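**Ticket 2376 – Palma label tool prints every color as brown**
Opened by: Ljubica Matić
Assigned to: Benjamín Rivadeneira
Status: resolved, 23rd July

**Ljubica:** Hi! I'm making spice jar labels in Palma and I love how they look on screen, but every color comes out of the Brelden as the same muddy brown. Black text is perfect. I've cleaned the heads twice and swapped the cyan cartridge.

**Benjamín:** Great detail, thank you! Please stop cleaning for now, it eats ink. Which paper profile is Palma using, and does the printer's own test page look right?

**Ljubica:** Test page is gorgeous. Profile says "Stistia Kraft 900". My sheets are plain white Senover ones, though.

**Benjamín:** We have a suspect! The kraft profile expects brown stock and shifts everything to suit it. Please try:

1. File > Paper > Reset profile
2. Choose "Matte white"
3. Quit Palma completely and reopen it
4. Print one sheet at draft quality

**Ljubica:** Step 2 won't stick. It goes back to kraft after the restart and I get error 2523.

**Benjamín:** Ooh, a good one. 2523 means the settings file is locked. Close Palma, rename `paper.cfg` to `paper.old`, then start it again – it builds a fresh one.

**Ljubica:** YES! Paprika is red, turmeric is yellow, and the bay leaf label is properly green. I'm so happy. I'll hand-letter the lids to match.

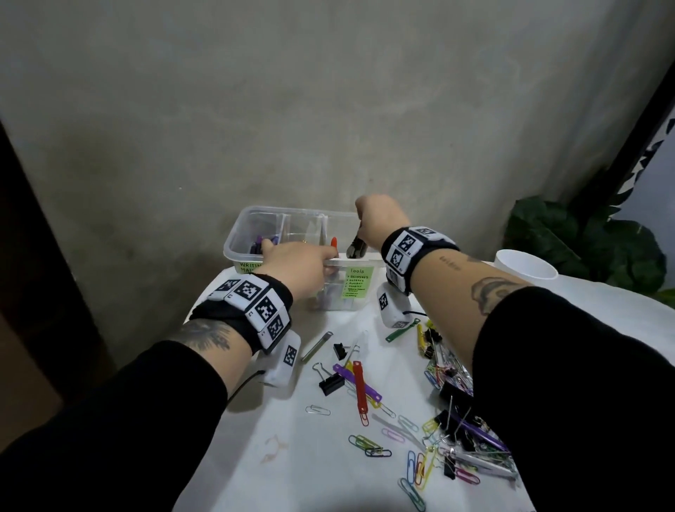
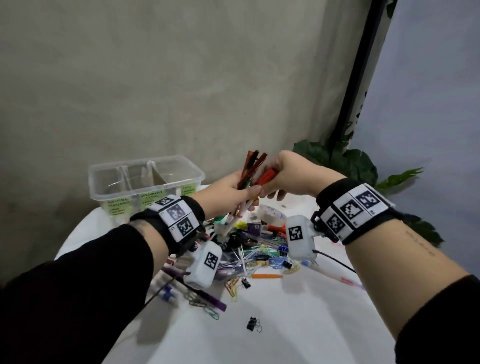

*Attachments: the white-covered table; second one with the pens*

**Benjamín:** Wonderful! I've added the rename step to the help page for 2523. Closing this, and it reopens if you reply.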